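Does a learning-style quiz help anyone pass organic chemistry?

By Natnael Tekleab

Every fall the advising office sends first-year students a link to a learning-style quiz. You answer 20 questions, you get told you are a "visual" or a "hands-on" learner, and a page of study tips arrives in your inbox. Mulugeta Tsegaye took it twice in one week and got two different answers. He is now a senior in psychology, and his honors thesis is an attempt to find out whether the tips did anybody any good.

He recruited 81 students from two sections of the introductory course. Half studied a chapter on nerve cells using the tips that matched their quiz result. The other half were handed tips meant for a different type and told they matched. Everybody took the same test on Monday of the following week.

The scores came out nearly the same. Students who believed the tips suited them said they felt better prepared, in both groups, and then did no better for it.

"I kept rerunning it because I figured I had made a mistake in the spreadsheet," Tsegaye said. "The feeling of being prepared was the only thing that moved."

I would be careful with this. One chapter, one test, and a group of people who signed up for course credit is a thin base for any claim, and that includes the claim that the quiz is useless. Tsegaye's adviser, Sebastião Siqueira, says much the same thing and has asked him to run it again in the spring with a longer gap before the test. Siqueira also wants a third group that gets no tips at all – a fair request, and one I wish somebody had made before the first round.

Still, the people selling the idea have not offered much either. The university pays for its quiz through a package called Proltska, and when I asked the company for the studies behind it I was sent a brochure and two customer quotes. Mitiku Tamiru in advising told me the quiz "starts a conversation." Maybe so. A conversation could also be started by asking a student how the last exam went.

Tsegaye got a $3,000 Beyene grant for the work, most of which went to paying the students who graded the tests without knowing who was in which group. He will present a poster in March in the lobby of Skeletti Hall and has applied to three graduate programs. He says he no longer knows what type of learner he is and has gone back to flash cards.

The quiz will be sent out again next fall, according to Tamiru. Students who would like to sign up for the spring study can leave their names at the psychology front desk. It takes two visits, and the credit counts toward the research requirement.

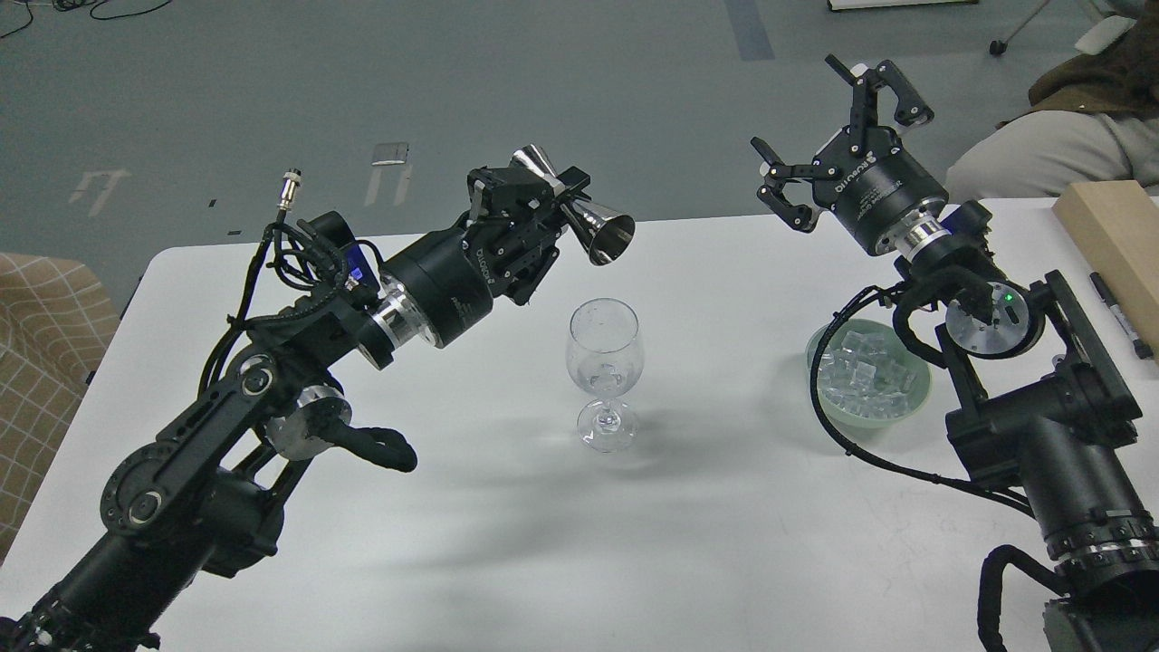 Two robotic arms at a white table, one holding a steel jigger.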